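Wovard Bin Picking Cell: Set-up Guide
Section 4. Working Rules for Two-Bin Cells

Read this section before you power the arm. Bender and Falik cells share the same rules except where noted. If you have already powered the arm, read it faster.

4.1 Before the first run

1. Clear the walking path on all open sides of the table. The floor marking sits 1475 mm from the center of the robot base. Chairs, coats and lunch stay outside it.
2. Fix both bins to the table. A bin that can slide will slide, and the robot will go on believing it is where you taught it.
3. Push each bin by hand at all four corners. Any movement you can feel is too much. Tighten and push again.
4. Follow the hose and cable bundle from the wrist back to the base with the drive power off. Look for pinches, rubbed spots and ties that have worked loose.
5. Jog the last joint slowly to both ends of its allowed range. The bundle should keep some slack at each end. If it goes tight, stop and re-route it. Do not "just keep an eye on it."
6. Load the Pant safety file and compare the checksum on the pendant with the one on the cell card. Close enough does not count.

Note: Clamps are accepted as bin fixings during set-up. Enter every clamp in the cell model as an obstacle, handle included. The planner has no opinion about things it has not been told about.

4.2 Loading the bins

1. Put the cell in HOLD and wait for the pendant to confirm it.
2. Place items from the front side of the table only. Do not reach under the arm, even for the item that rolled there on purpose.
3. Keep each item under 700 g. Heavier items need the Falik gripper and a fresh risk assessment, in that order of expense.
4. Mix shapes and surfaces. A bin of matching cubes will give you a lovely success rate and teach you very little.
5. Leave some bare floor in the bin so the gripper has somewhere to put its fingers.

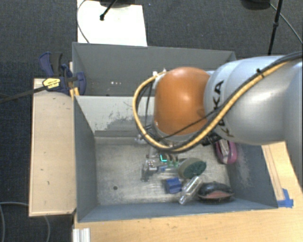

Can I move an item by hand while the cell is in HOLD?

Only from the front, with the enabling switch released and the pendant in your other hand. If the item is anywhere under the arm, take the cell to full stop, jog the arm clear, and then reach in. It costs you a minute. The incident form has 41 fields.

4.3 Running

1. Start every new item set in reduced speed mode. Stay there for one full emptying of the bin.
2. Stand where you can see the gripper and reach the stop button without taking a step. If you have to choose, you are standing in the wrong place.
3. After any contact with a bin wall, stop and repeat step 3 of 4.1.
4. Write down dropped and double picks as they happen. Memory tends to be kind to the robot.

Caution: Clear or shiny items may be missed by the depth camera. An item missing from the pendant view can still be in the bin. Check with your eyes before declaring the bin empty.

4.4 Service interval

Inspect the hose bundle, gripper fingers and bin fixings every 3000 cycles, or sooner after a collision. Record the count on the cell card in ink. For replacement fingers, see Section 7.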